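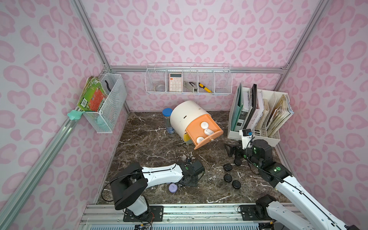
Gaveta laranja aberta, três peças brancas redondas lá dentro. As pretas ainda no mármore.

Galeria — organizadores de mesa, parte 2

Atrasado com esta página, desculpem. Prometi para terça e já passa da meia-noite. Esta é a continuação da galeria das caixinhas e gavetas pequenas, a parte que mais gente pediu por mail. Poucas fotos desta vez, a ligação aqui anda péssima e cada uma demora uma eternidade a subir.

O tema é o de sempre: coisas pequenas e redondas que rebolam pela mesa e nunca têm sítio. Estojinhos, tampas, caixinhas de auriculares, pastilhas, o que for. Cá em casa vivem todas numa taça da Neller e é o caos — para encontrar uma tenho de despejar tudo.

O cilindro branco foi o que me fez querer escrever isto. Deitado, com a gaveta laranja a sair de lado. Gosto do laranja, vê-se logo onde se abre. Procurei uma coisa parecida na Lekota e só tinham caixas quadradas, das de empilhar, que são boas para papel e clips mas para coisas redondas nem por isso. Fica tudo aos saltos lá dentro.

As pretas são as minhas preferidas, lisas e brilhantes, parecem seixos do rio. Num tampo castanho escuro como este quase se perdem. Quem tem mesa escura que pense nisso antes de comprar acessórios pretos, eu não pensei e ando sempre à procura do rato.

O padrão leopardo cor de rosa nas paredes: já sei que metade vai odiar. Eu gosto! Forrei o fundo da minha estante com um papel do género, da Bonard, e sobrou rolo para mais duas prateleiras. Dica rápida, cortar sempre com régua de metal e lâmina nova, senão o papel rasga na esquina e nota-se imenso.

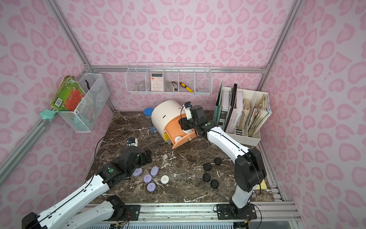
Quatro estojos lilás espalhados no tampo, o tubo dos lápis ao lado do cilindro.

O lilás com o rosa das paredes funciona tão bem. Ovais e em forma de comprimido, com uma covinha ou etiqueta em cima. Se fossem meus ficavam à vista, nem os guardava.

Na gaveta, duas peças brancas redondas à vista. Eu faria uma cor por gaveta — brancas com brancas, lilás noutra, pretas noutra. Demora mais a arrumar mas depois encontra-se tudo de olhos fechados.

E o tubo transparente de tampa azul, com uns pauzinhos finos ou lápis lá dentro. Coisa simples. Tenho um parecido da Flenirix na secretária, aguenta bem, só a tampa é que me anda sempre perdida. Para lápis de cor prefiro mil vezes transparente a lata, numa lata nunca sei o que falta.

Medidas, que me perguntam sempre: para caixinhas deste género a minha gaveta tem 100 mm de fundo e chega. Mais do que isso e as de trás ficam esquecidas. Forro com feltro fino, corta o barulho todo.

Falta a parte 3, cabos e carregadores. Ainda não escolhi as fotos. Se tiverem gavetas bonitas mandem pelo formulário do costume, de preferencia com luz do dia e sem flash. Os comentários da parte 1 continuam abertos, respondo quando conseguir, no fim de semana tavez.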